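Home Projects Reports Theses Equipment booking Contact

Collecting demonstrations for learned disassembly of desktop computers

November
By the Roy project group, Vedov Institute, second-year robotics module

1. Background

The Roy project looks at whether a single-arm robot can learn to take reusable parts out of desktop computers from human examples. The problem was set by Cloraron, a refurbishing firm that strips office machines by hand. Cloraron wants the processor, the memory and the hard drive removed undamaged and laid out so that the next station can find them. The firm supplied the cases and a short written procedure used by its own staff.

An earlier student group tried a scripted approach with fixed waypoints. It worked as long as the case was clamped in the same place and no cable had moved. After any disturbance the script had to be taught again. Our report covers the first stage of a different approach, in which a policy is trained on recorded demonstrations. Training itself is the subject of a second report. The present one deals with the workcell, the recording procedure, the labelling and the losses along the way.

2. Task definition

We split the work into 3 tasks, recorded separately.

Task A is the hard drive. The gripper takes hold of the drive carrier, draws it out of the bay and sets it down in the fixture tray. Task B is memory: release the clips, lift a module and lay it in its slot in the tray. Task C is the processor, which includes opening the retention lever. Each task was also recorded in reverse, with the part starting in the tray and ending in the computer. The reverse recordings double as a reset, so the operator does not need to reach into the cell between takes.

A demonstration starts with the gripper clear of the case and ends when it is clear again. Anything before or after is trimmed. The time limit was 30 seconds for Task B and longer for the other two. We set no lower limit, but very quick takes were checked by hand because most of them turned out to be dropped parts.

3. Recording set-up

The operator drives the arm with a hand-held leader device of the same joint layout. Joint positions, gripper opening and wrist force are logged by Skastum, the department's recording software, and stored with the video on a common clock. Two views are kept for each take. The wrist view moves with the gripper and shows what lies directly ahead of the fingers. The fixed view covers the case and the tray together.

We tried the wrist view alone in the first week. Operators could steer by it inside the case, but on the way to the tray they lost their bearings and searched from side to side, and those searching movements ended up in the data. With the fixed view on the operator's second screen the paths became shorter and more alike.
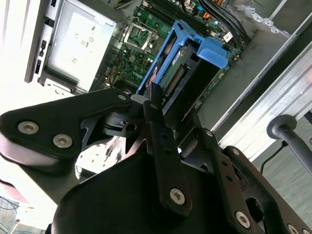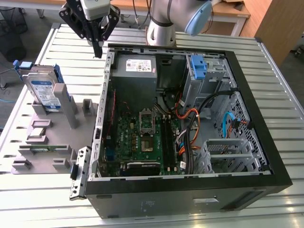

Occlusion was the main limit on what the policy could be expected to learn from either camera. Near the drive bay the fingers and linkages take up much of the wrist view, and a small error in approach angle is enough to hide the contact point. The blue plastic of the drive carrier helped here: it stands out against the green motherboard and the black cables, and it can be found in both views without any added marker. The processor socket has no such contrast. For Task C we therefore asked operators to pause above the socket before descending, which gives the network several clear views of the lever before the gripper covers it. The pause was kept in the trimmed data.

Lighting was left as found in the room for the first batch. Reflections from the sheet metal of the chassis changed during the day, and the wrist camera's automatic exposure reacted to them whenever the arm turned. We fixed the exposure before the second batch. Some bright metal surfaces are still washed out, but they are washed out in the same way from one take to the next, and that mattered more to us than a balanced picture. Recordings from the first batch were kept and tagged so that the training scripts can leave them out.

4. Fixture tray

The tray was printed in the workshop and went through two versions. In the first, the pockets were cut close to the size of the parts. Placing a part then became harder than removing it, and operators spent most of a take nudging the module into line. The second version has more clearance at the top of each pocket and narrows towards the base. The upright position for the drive was kept in both versions, as it leaves the carrier's tab within reach of the fingers for the reverse task.

The tray is placed beside the case by hand. Its position was changed slightly after every block of takes, within a taped outline, so that the policy would not learn a fixed offset. The case was shifted in the same way. We did not vary the height.

5. Instructions to operators

Operators came from our own year group and were given one practice session each. The written instructions were short:

— Move at a steady speed. Do not rush the free-space parts.
— Grip plastic where there is plastic. Do not grip by a circuit board.
— If a cable is in the way, push it aside with a closed gripper and carry on. Leave it where it falls.
— If a part slips, recover if you can do so in one attempt. Otherwise end the take and mark it failed.
— Do not correct the case or tray by hand during a take.

The rule about cables caused the most discussion. Cloraron's procedure has the cables tied back first, and tied cables would have made every take easier. We left them loose because the incoming machines differ in how the wiring runs, and a policy trained only on tidy cases would have seen none of that. The cost was a higher share of failed takes in Task A, where the bundle hangs near the bay.

6. Labelling and selection

We recorded 3,931 takes in total. Each was labelled by the operator straight afterwards as success, recovered or failed, and a second person checked the label against the fixed view. Where the two disagreed the take was set aside. Takes were also dropped if the video and joint logs drifted apart, if a hand entered the working area, or if the wrist force passed the limit we had agreed for the board.

After selection, almost 2,160 takes were considered fit for training. The exact number depends on how the borderline recovered takes are treated, and we have left that choice open. Recovered takes contain useful corrections, but they also contain the mistake that came before. Our supervisor's suggestion was to keep them and mask the section leading up to the slip. This has been done for Task A only.

The largest single cause of loss was clock drift, which we could have avoided. Skastum writes a warning when the camera and robot clocks separate, but the warning goes to a log file and is not shown on the operator's screen. A run of otherwise good takes was lost before anyone opened the file. A check at the start of every block was added afterwards, and the fault did not return.

Failed takes have been stored separately. They are not used in the present training plan but may serve later for a model that judges whether a step has succeeded.

7. Limits of the data

All takes come from the same make of computer and the same style of drive carrier. We do not expect a policy trained on them to cope with a metal carrier or with screws. The operators were mostly right-handed and tended to approach the bay from one side, which is visible when the paths are plotted together. Task C has the fewest usable takes, and the lever movement in particular is thinly covered — operators found it tiring and several asked to be moved to another task.

Wrist force was logged but has not been calibrated against a reference. It is good enough for setting a cut-off and should not be read as a measured load.

8. Next steps

The selected takes will be split by block and not by individual take, so that near-identical positions of case and tray do not appear in both the training and the test sets. A first policy will be trained on Task A. Before more of Task C is recorded we want to try softer finger pads, and to bring the drift warning from Skastum onto the operator's screen.

The recordings can be requested from the project group through the institute's equipment desk. Cloraron has agreed to their use in teaching.

Contact | Accessibility | © Vedov Institute | Back to top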